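In defence of the odd bowl

Every few years a household is supposed to replace its crockery. I don't know who decided this, but the shops behave as if it were settled. A set is sold as a set, in one colour, with dinner plates, side plates and bowls all the same, and when three of the bowls have gone you are expected to feel that the rest have gone off, like milk. I want to argue against that. A kitchen with odd bowls works better than a kitchen with matching ones, and it costs less.

I should say where I started. Our first proper crockery was a Jurnar set, plain off-white, service for 6, bought from Oberholzer when it still had the shop by the station. It came in a box with cardboard dividers and we kept the box for years, as if we might send it all back. The plates were good. The bowls were too wide and too flat, so soup went cold in them and cereal spread out into a single layer. We ate from them every day for a long time and complained about them most of that time. It did not occur to either of us to buy different bowls, as they would not have gone with the plates.

They broke in the ordinary ways. One went on the back step, one in the sink under a casserole lid, one I never got an explanation for. When we were down to 3 I went to look for replacements and found that the line had been dropped. The nearest thing was a new off-white, slightly greener, in the same bad shape. I stood in the aisle holding one and put it back. On the way home I bought a single patterned bowl from a charity shop, deep, with a proper foot under it, and from then on it was the bowl everyone reached for first.

That was the whole of my conversion. Since then I have bought bowls one at a time, when I see one I would like to eat from, and I have not bought a set of anything.

The practical case is easy to make. Bowls do different jobs. Rice wants something small and steep. Noodles want something large with room for the broth. A salad for one is happiest in a wide bowl, and porridge in a heavy one that holds the heat. A set gives you one size, or two if you pay more, and asks you to do everything in it. Most people I know with matching sets also have a few stray bowls at the back of the cupboard, and those are the ones in the drying rack every morning.

Then there is breakage. If you own a set, each broken bowl leaves a gap, and the gap nags. If you own odd bowls, a broken one is a pity and no more. I was sorry to lose a brown one last October, and I wrapped it in newspaper and put it in the bin, and there were still enough bowls for supper. I have noticed that people are calmer about children washing up in houses where nothing matches. A child who has dropped one of the good set knows it straight away from the faces.

The case against is mostly about storage, and I will give it its due. Matching bowls stack. Mine do not, or not in any order that a visitor could guess. The deep ones jam inside the wide ones, and a bowl with a flared rim will sit on top of nothing. I have tried the wire shelf that Trodex makes for the inside of cupboards, and it helped a little, though it wobbles and the legs leave marks on the paper lining. What helped more was giving up on one tall pile and making several short ones. Two or three bowls deep is plenty. Anything at the bottom of a tall pile does not get used in any case, whether it matches or not.

People also say that an odd table looks poor. I think this is a leftover from a time when it was meant to. My grandmother had a cabinet of matching china that we were not allowed to eat from, and a shelf of mixed bowls that we were, and I know which I remember. I could draw the pattern on some of those bowls now. I could not tell you a thing about the cabinet except that it had a key.

Pattern is the part I have come to feel most strongly about. Plain crockery is sold on the idea that it lets the food speak. Most of what I cook is brown or beige and has very little to say. Lentils look better against a blue flower. A strong design in the bottom of a bowl, one that spreads out from the middle and gets bigger towards the rim, gives you something to arrive at as you eat. 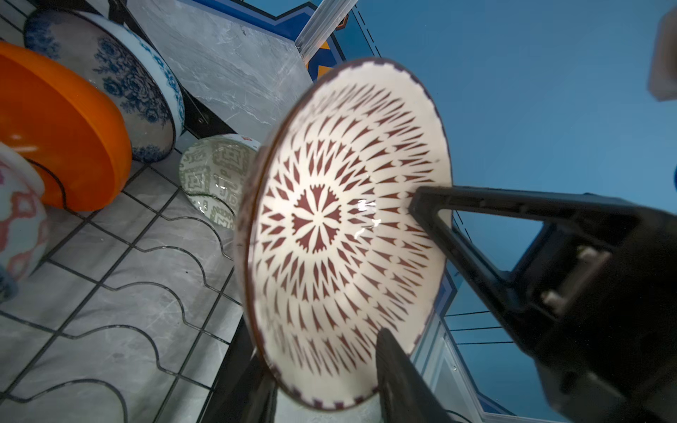 It does not have to be expensive, either. Some of the best patterned bowls are the cheapest, and are sold loose in supermarkets that cater for people who eat from bowls more than plates. Plastic has its place too. A bright plastic bowl is the right thing for a picnic or a small child, and I would sooner see one on the table with the china than kept apart as though it had done something wrong.

I looked at a new set the other week, to be fair to the other side. It was from a range called Follow, in grey, and it was priced at 353 for the full box. For that money I could buy odd bowls for the rest of my life and have some left over for soup. The leaflet said the glaze had been tested through 1,000 washes, and I have no reason to doubt it. But none of our bowls ever wore out in the wash. They were dropped, all of them, by people who were using them.

If you have a set you like, keep it and eat from it. If you are down to the last few and wondering whether to start again, I would say don't. Buy one bowl. Pick it up first and see how it sits in the hand, and check that it has a foot so that you can carry it hot. Then put it in with the others and see who takes it.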